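Solter Wavy-Edge Desk Table

Item 1782. Pale wood, glued up in strips, grain left showing. Sold by Plilis.

Most desks assume you are a rectangle. The Solter has a curved outline and a scalloped cut-out along the near edge, so you can pull yourself in close and stop leaning over the front like someone peering into a well. It has room for a mouse, a notebook, a plant and the box you keep meaning to sort.
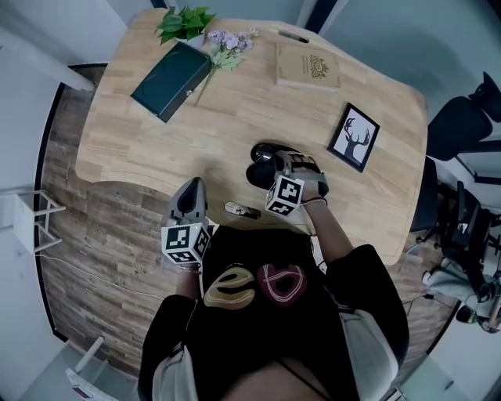 Page 5

The potted plant, the lilac-purple flowers (artificial, so go easy with the watering can) and the teal box with the metal clasp are not included. Neither is the tan book with the crest, though several customers have asked. The mouse stays with us too.

Finish: Akbari clear oil, one coat at the workshop. Put on another every June, or whenever guilt strikes. Wipe up coffee before it becomes part of the design.

Assembly: legs bolt on from below. Allow 30 minutes and do it on the floor where the table is going to live, as the top is awkward in doorways. Jamshid Arabzadeh, who drew the outline, says it looks best with the straight wall behind it and the curve facing you. He would also like people to stop asking for it square.
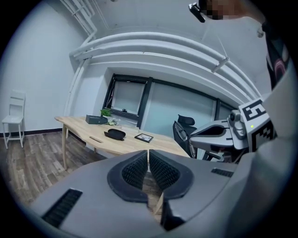
Page 6

The Solter was drawn with small offices in mind, the kind with white walls and pipes across the ceiling. The pale legs go with a wooden floor and don't pick a fight with anything else.

Price: 247, legs and bolts included
Spare bolt set: 5
Returns: within 30 days, unoiled by you
Matching shelf: Zetach, sold separately, also not square

Page updated 02/12/2021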